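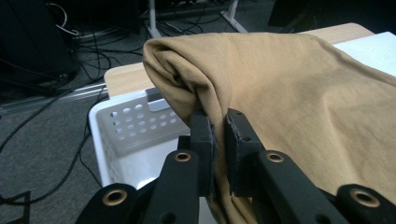 烘干机的棉织物自动程序为什么会在衣物还潮的时候提前结束？

控制器依据滚筒内湿度感应条的导通信号判断剩余含水量，感应条表面有柔顺剂残膜或者回路接触不良时，信号过早消失，程序会按“已达到设定干度”处理并转入冷却段。

## 工单信息

- 站点：Siregar 洗衣房，一层烘干区
- 设备：Durnex 滚筒烘干机，3 号机
- 感应模块：Cellholm 湿度采样板
- 上位记录：Zarnlow 日志服务
- 处理人：Bayu Saragih
- 登记日期：2023年5月4日，星期四
- 优先级：中
- 状态：待观察

## 现象

站点反映 3 号机选择“棉·标准干”后，程序提前进入冷却段，面板显示正常完成，无故障码。取出的衣物腰头、袋布、接缝处仍有明显潮感，单层部位手感基本正常。换到“定时烘干”后没有同样的问题。

同区其他机器装同类衣物，程序时长正常。操作员已尝试断电重启，无变化。

补充：站点先前把它当作“加热不足”报修，另一张工单已关闭，结论写的是“未复现”。那次只空载测了出风温度，没有带载运行，参考价值有限。

## 初步排查

**1. 排风与滤网**

滤网清洁，网面没有发硬的膜，透水试验正常。排风管从机背到外墙止回阀全程检查，软管无压扁，止回阀翻板能自由开合。排除排风受阻。

**2. 加热**

带载运行，加热继电器按指令吸合，进风温度曲线上升平顺，到设定值后正常通断。过热保护器无动作记录。排除加热问题，与定时程序正常的反馈一致。

**3. 负载**

怀疑过装量小。滚筒里衣物太少时，布料与感应条接触次数不足，控制器同样会误判。查看当班装机记录，装量都在允许范围内，不属于这种情况。

**4. 程序参数**

导出参数表与出厂默认值对比，只有一处不同：“干度补偿”被改为负值。站点无人能说明是什么时候改的，Zarnlow 只保留程序运行记录，不保留参数修改记录。恢复为零后重新运行，提前结束的现象减轻，但没有消失。

## 日志

以下摘自 Zarnlow，节选恢复参数之后的一次运行，时间戳已去掉：

```
[DRUM] start program=COTTON_STD
[HEAT] relay=ON
[MOIST] state=WET contact=normal
[MOIST] state=WET contact=normal
[MOIST] contact=low retry
[MOIST] contact=low retry
[MOIST] state=DRY elapsed=17min
[HEAT] relay=OFF
[DRUM] cooldown
[DRUM] end status=OK
```

要点：第 17 分钟判定为 DRY。此前出现连续的 `contact=low`，采样板重试后没有恢复到 normal，控制器把低接触当作高阻抗，也就是把接触不良当成了干布。按 Cellholm 采样板的逻辑，这种状态应当上报警告，但本机固件中该警告默认屏蔽，所以面板看不到任何提示。

把同一批衣物重新浸湿、脱水后放进 2 号机做对照，标准干程序运行 24 分钟才判定为 DRY，取出后接缝处无潮感。

## 进一步检查

断电，挂牌，打开前门后处理。

感应条表面目测有一层发白的薄膜，靠近门封一侧较厚，指甲能刮下蜡状物。用万用表测两条感应条之间的电阻，干燥状态为开路，正常。搭上湿布后读数应迅速下降并稳定，实际读数跳动，按压湿布才能稳定。

拆前板，检查感应条到采样板的线束。插头外观无氧化，但其中一根端子压接偏松，轻拉有位移。摇动线束时读数同步跳变，可重复。

据此判断有两个因素叠加：

- 感应条表面残膜，接触电阻升高；
- 线束端子压接松动，滚筒转动时产生间歇断路。

参数中的负补偿是第三个因素，只放大了前两者的后果。估计是有人为了缩短运行时间改过。

## 处理

1. 感应条用无纺布蘸白醋擦拭，再用清水擦净，晾干。没有使用砂纸或百洁布，划痕会让残膜更容易附着。
2. 松动端子剪掉重压，拉力检查合格，插回后加扎带固定，与滚筒托轮保持间距。
3. “干度补偿”保持为零，参数菜单重新上锁。
4. 打开 `contact=low` 警告显示。
5. 采样板未更换。备件已从库存预留，暂不领用。

## 验证

带载运行“棉·标准干”共 3 次，负载均为棉质工装裤和衬衫混装，不加柔顺剂。

| 次序 | 是否出现 contact=low | 接缝处 | 结果 |
|---|---|---|---|
| 第一次 | 无 | 干 | 通过 |
| 第二次 | 无 | 干 | 通过 |
| 第三次 | 出现一次，重试后恢复 | 干 | 通过 |

第三次出现的低接触在下一个采样周期就恢复了，没有影响判定。可能是衣物缠成一团，短时间没有碰到感应条。这条先记着，暂不处理。

## 给站点的说明

已当面交代当班人员，文字版如下：

- 感应条每周擦一次，与滤网水洗安排在同一天。
- 标准干不要混装厚薄差别大的织物。厚料单独用“棉·特干”。
- 柔顺剂按瓶盖刻度的下限加，工装类可以不加。
- 装机前把卷在一起的裤腿、袖子抖开。卷层里面的水分感应条测不到，外层干了就会按干处理，这一点修机器解决不了。
- 面板出现接触警告时，先停机擦感应条，再重新启动，不要直接改成定时程序继续用。

站点问能否把标准干统一延长 20 分钟作为保险。不建议。自动程序后面追加固定时长，薄料会过烘，缩水和起皱都会增加，能耗也上去了。确有需要时，只对厚料批次手动追加。

## 遗留项

- 其余烘干机的“干度补偿”是否也被改过，需逐台导出参数核对。2 号机已核对，为零。
- Zarnlow 增加参数修改记录的需求，已转软件侧，尚无排期。
- 固件默认屏蔽接触警告，已向 Durnex 提交询问，等待回复。
- 前一张“加热不足”工单的关闭原因建议改为“误分类”，并关联到本单。

本单保持待观察，3 号机再次出现提前结束时直接追加记录，不要新开工单。追加时附上 Zarnlow 导出的整段日志，只写“没烘干”无法判断。

Bayu Saragih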